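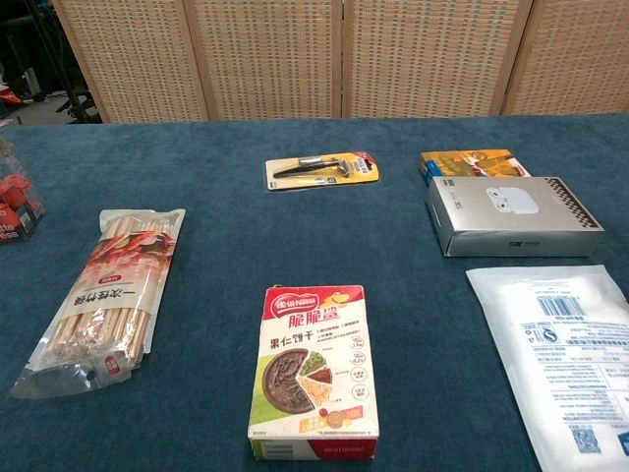
The planner that stops to ask

A household robot has to know where an object ends before it can take hold of it. For the software team at Plillard, this small question has filled most of the past year.

Their perception program, Amano, is trained on ordinary shopping. A clear bag of bamboo chopsticks is among the hardest cases. The camera sees the sticks very well and the plastic around them badly, so the loose end of the bag is often left out of the object's outline. A biscuit box has the opposite problem. Its edges are clean, but the large picture printed on the front can be taken for a second object, and the planner then tries to reach for a biscuit made of ink.

The training set now holds 2,730 table layouts. In the first 700, the products stood far apart, with plain cloth between them. Later layouts bring the boxes closer, until one covers part of another.

Amano does not give the planner one answer. It gives up to 20 possible outlines for each object, every one with a score. The planner, called Enriquez, looks for a grasp that would work for most of them. When it finds none, it asks for a second view – a slow choice, but a cheap one compared with a crushed package.

The engineers would like to ask less often. In January they started to test a shorter list of outlines, and the planning became faster. The trouble with transparent bags came back the same afternoon, and the longer list was restored before the evening run.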